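講義資料 > 建築史概論 > 第6回 回廊と中庭

最終更新：2020年4月

第6回 中庭型修道院の構成と増改築の読み取り

1. 対象と範囲
今回はスカムステッド（Skamstead）旧修道院を扱う。前回の平面類型の分類を前提とし、回廊の架構形式と、増改築の前後関係を部材の痕跡から判定する手順を確認する。平面図は配布資料の図2を参照すること。

2. 平面
敷地は緩い南斜面にあり、聖堂を北、食堂を南に置く。中庭は東西にやや長い矩形で、四辺に回廊がめぐる。東翼には参事会室があり、回廊に対して三連の開口をもつ。西翼は貯蔵に用いられ、上階への階段は外壁側に寄せられている。聖堂南壁の控壁が北回廊の内側に突出するため、北辺のみ柱間の割付が不規則になる。この不整合は、聖堂が回廊に先行することを示す第一の根拠である。

3. 回廊の架構
回廊は2層からなる。下層は半円アーチを角柱で受け、交差ヴォールトを架ける。上層は扁平アーチで、天井は木造の平天井である。下層の柱頭は植物文を浅く彫るが、南東隅から先は無装飾となる。要石の面取りも同じ位置で変わっており、工区の境界とみてよい。
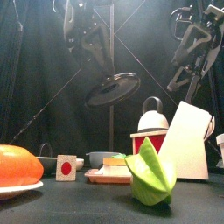 アマンカイ・ブラボによれば、この境界を工期の中断とみなすのは早計で、石材の供給元がテルホルム（Terholm）の採石場に切り替わっただけでも同様の差は生じうるという。目地の幅と石の仕上げ痕が境界の両側で一致することが、その論拠である。一方、ヴィトマー（Widmer）版の実測図では、境界の東側で基礎の段差が記録されている。両者は必ずしも矛盾しない。試験では、いずれの立場をとる場合も根拠となる痕跡を明記すること。

4. 上層の増築
上層が後補であることは、次の点から判断できる。
・下層外壁の軒蛇腹が、上層の床下にそのまま残る。
・聖堂南壁の旧窓が、上層の屋根により下半分を塞がれている。
・上層の柱が、下層の柱心からずれて立つ箇所がある。
会計簿には石材436荷の搬入が記されるが、用途の記載を欠き、上層工事に直結させることはできない。

5. 用語
軒蛇腹：軒下を水平に走る突出した繰形。
迫元：アーチの起点となる部分。
後補：当初の工事より後に加えられた部材または部分。

6. 課題
配布資料の立面図を用い、南回廊の下層について柱間ごとに迫元の高さを記入し、工区境界の位置を推定せよ。推定の根拠を図中に注記すること。参考文献はシマンジュンタク『回廊の編年』149頁以降。次回はドローセル（Drosel）の城館を取り上げ、外階段と中庭立面の関係を検討する。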